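Marble tops — the gallery

Finally got round to this. Have been promising a page on the stone since July and keep getting asked, so it goes up as it is, in no proper order, captions typed in one go. Will tidy later. Probably.

For anyone new: we took on the old Paltley shop fittings last year, counters and shelves and a lot of stone nobody had wiped in ages. Most of it was sold as "brown marble, mixed" which covers a lot of ground. Some is lovely. Some is going under a plant pot.

Names first, becuase people write in confused. Zeltusden is the yard we buy from. Clurkida is what the yard calls the dark brown stone with the netted veins, no idea where the word comes from and neither had they. Deng is the smaller unit round the back where the cutting and polishing gets done. Paltley is the shop. Or was.

How we sort them

By colour, badly. Light ones against the left wall, dark ones against the right, anything that won't make up its mind goes in the middle. The middle is now the biggest pile.

Always look at a top in daylight before you say yes to it. Under the strip lights at Deng everything goes green and you'll pick the wrong one. Mid morning is good. Late afternoon makes the reds look redder than they are and then you get it home and sulk.

Also — get your face down near it. Standing up you only see brown. Low down you get the veins, the chips, the whole mess of it.

Brown top, close up

My favourite of the lot, and the reason for the middle pile. Grey and cloudy over to the left, mottled brown with rusty veining through the centre, then a smoother reddish brown on the right. Fine tan and cream veins netted across it. Couple of good white streaks on the right as well, and a broad pale vein running down across the lower left.
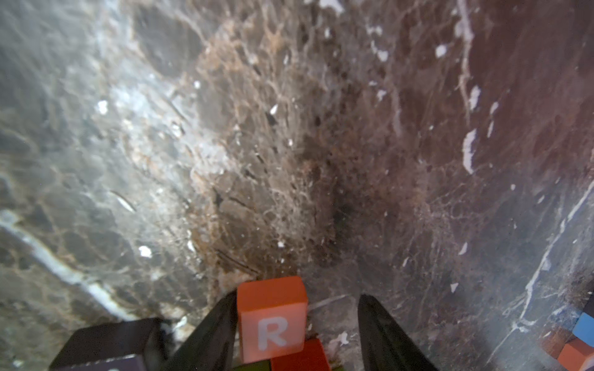
Little white flecks

Get asked about these more than anything. On a top like the brown one you'll find small bright white flecks here and there. Leave them be. Don't pick at them, don't go at them with a scourer, and please don't colour them in with felt tip (it's been done, we bought the table back, it was awful).

If one catches your fingernail, that's a chip and can be filled. If it's smooth it's just the stone. Close your eyes and run a finger over, quickest test going.

Veins and seams

A vein wanders. A straight thin line might be a vein or might be an old repair, and from a picture I couldn't tell you which. Come and have a feel. Repairs are usually a touch duller when you tip your head and look along the surface towards a window.

Old repairs don't bother me. Plenty of the Paltley counters had them and they'd held up to years of people leaning and putting shopping down. New cracks, different matter. Don't buy a top with a new crack unless it's very cheap and you've got somewhere soft to put it.

Keeping it nice

Warm water, soft cloth, drop of washing up liquid. Dry it after. That's most of it.

No vinegar. No lemon. No bathroom spray, whatever the bottle says on the front. Wine gets wiped up straight away, same with tomato. A dull ring from a glass of squash won't wash off, it has to be polished out, and we charge for that.

Polishing steps, for those who asked: start at 200 if it's scratched, then 500, then the finer pads after. Keep it wet the whole way. Jump a step and you'll see every swirl once it dries. Do a corner first, one that sits under the fruit bowl.

Moving one

On its edge, never flat. Carried flat it can snap under its own weight, right along a vein, and the noise is horrible. 2 people minimum for a small top, more for the counters. Old blanket between stone and van. Gloves.

What's left

2 of the dark Clurkida offcuts, both good for a side table or a pastry slab. A stack of the light grey, seconds, chipped corners. The brown one isn't for sale, stop asking.

Zeltusden are sending another load and I'll put more up once it's been washed down. We're open Thursday, come to the side door, the front one sticks. Bring your measurments with you and write them down first.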